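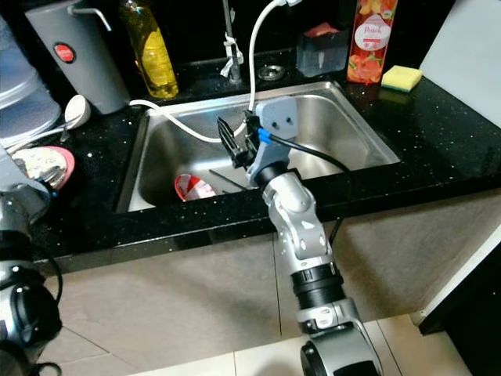
pellow22
Reply #1
I wouldn't go stone again if you cook a lot. Ours is black with the little white flecks and it shows every drop of water unless you dry it straight after. Looks lovely for ten minutes a day.

Marrowfat
Reply #2
Same sort of top as mine, then. I started this because I can't decide whether to keep the speckled black or rip it out while the beige doors are being done. The sink is brushed steel and has plenty of life left in it. The fitter quoted £392 to take out the old top and fit a laminate one from Trevico, sink put back in the same place. Is that daft?

gorse_lane
Reply #3
Keep it. Black hides stains far better than pale does. We had cream from Varmont in the last house and one tea bag left overnight finished it off. Water marks wipe off, tea doesn't.

pellow22
Reply #4
Water marks wipe off if you get to them. In a hard water area they build up along the back by the tap and you end up scraping at it. I use white vinegar on the steel but I was told to keep it away from the stone.

oddsocks
Reply #5
Vinegar is fine on stone, I've used it for 12 years.

gorse_lane
Reply #6
Depends what stone. On marble it will etch. On granite you might get away with it but it won't do the sealer any good. Washing up liquid and a dry cloth is all it needs.

oddsocks
Reply #7
Well, mine still looks all right.

Marrowfat
Reply #8
I don't know what mine is, it was here when we moved in. What do people do about washing up left in the sink? I've been told a cup or two in the bottom will scratch brushed steel and I should get a mat.

hobbin
Reply #9
Cups won't hurt it. Grit under a heavy pan will. I had a Hoshino mat and it went slimy underneath within 2 weeks, so I threw it out. Rub along the grain with a soft sponge and the fine marks blend in.

pellow22
Reply #10
Disagree about mats, you just have to lift them out at night. Mine is a Bima one and it's been no trouble.

Marrowfat
Reply #11
Right, I'll leave the top alone for now and have the doors done in July. Might get a mat and see. Does anyone know if resealing is a job I can do myself?

hobbin
Reply #12
Yes. Wipe on, leave it as long as the tin says, buff off. Do the bit round the tap twice.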